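Left gripper drops out mid-grasp, no fault logged

kauko_t
May, 9:12 am

Posting in case somebody has seen this before. I run a two-arm tabletop cell with Grident grippers, sorting toys into a basket. After 3,680 cycles on the current fingers, the left one has started letting go. It closes, the arm lifts, and somewhere on the way over the fingers relax and whatever it was holding lands back on the mat. The controller says everything is fine. No fault, no current spike, nothing. Right arm has never done it.

I've swapped the fingers and reflashed the gripper board. No change. The drops come in bunches, too – fine for an hour, then several close together.

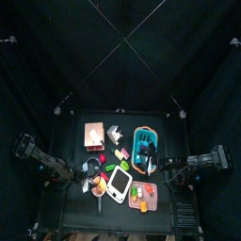

My money is on the connector at the wrist. The supply voltage sags for a split second, the gripper board restarts faster than the controller polls it, and the log never notices. What bugs me is that it's worst when the arm has to tilt down over the left side of the pile, where the headphone-style cable and the black pouch are. Reaching for the apple or the pepper nearer the middle, I hardly ever see it. Anyone got a good way to catch a dropout that short?

Pillis
9:40 am

Had this exact thing on a Grident last year. Wire broken inside the insulation, right at the strain relief. Looked perfect from outside. Put a scope on the supply pins and wiggle the harness by hand, with the arm locked out please!

bachmann_fan
10:05 am

I don't buy the connector theory. Loops of cable are miserable to grasp. The fingers close on one strand, the rest drags, and it slides out. I'd look at your grasp force before pulling the wrist apart.

kauko_t
10:21 am

Fair, but it drops the yellow block too, and there's nothing slippery about that one. And the fingers open on their own, I've watched it happen.

bachmann_fan
10:30 am

OK, if they open by themselves then I'm wrong about the slip. Could still be a stray open command though. Log the bus.

Wiroj Chuensuk
11:48 am

Before anyone wiggles anything, what does your gripper do when it loses power? Ours at Altport were supposed to hold and they didn't. One let go of a steel part at full height and it missed a guy's hand by not much. A toy apple is one thing, but if you ever put something heavier in that cell, you want this fixed first. I'd stop running it unattended today.

Pillis
12:02 pm

Bit dramatic for plastic vegetables.

Wiroj Chuensuk
12:10 pm

So was my boss's opinion, the week before.

kauko_t
4:35 pm

Scope's on. With the wrist tilted down I got 2 dips in 14 moves, the longer one just over 2 milliseconds. With the wrist level, none so far. Bus log shows no open command either time. I've taken it off unattended running and ordered a new harness. Will post when it's in.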